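Turitley Shared Workshop — Automation Build Group
Minutes of the June meeting
Start 7:15 p.m., back bench. Quorum met. Minutes of the previous meeting accepted with one correction: the belt motor is 24 V, not 12 V.

1. Conveyor (Peko)
Frame is square and bolted down. The belt still drifts toward the motor side under load. Crowned roller to be turned on the small lathe and fitted before any further timing runs. Belt speed stays at the lowest setting until then.

2. Box closer (Greco)
The folding arms closed 117 boxes in the last test before the left servo stalled. Horn screw found stripped. Agreed to replace the horn with the metal version and add threadlocker. A proposal to drive both flaps from one servo was discussed and dropped — the linkage would foul the side guide.
Flap sensor wiring to be rerouted away from the motor leads. False triggers were logged whenever the belt started.

3. Taping station
Automatic tape head deferred. The spring arm on the prototype does not hold tension on a part-used roll, and the printed hub has too much play. Boxes will be taped by hand at the outfeed for now, using the handheld dispensers. Station to be set up so that the head can be dropped in later without moving the rails.
Hub drawing to be revised with a tighter fit and a shallow taper. Print in PETG, three walls minimum.

4. Controller (Herelus)
Board now keeps its settings after a power cut. Emergency stop opens the motor supply directly and no longer goes through the software. Tested from both ends of the bench. Cycle counter to roll over at 500 and write a line to the log.

5. Spending
Parts to date $279. Next order: servo horns, shielded cable, two limit switches. Approved.

6. Any other business
Offcuts under the bench to be cleared before the next session. Group keeps the same evening slot.

Closed 8:40 p.m.

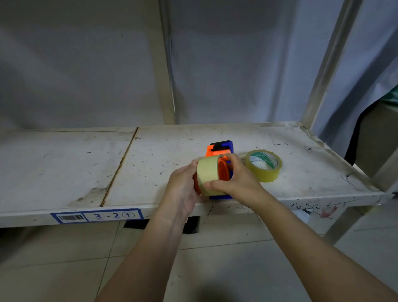
Can the conveyor be run before the crowned roller is fitted?
Only unloaded and at the lowest speed, with the emergency stop in reach. Timing runs wait for the roller.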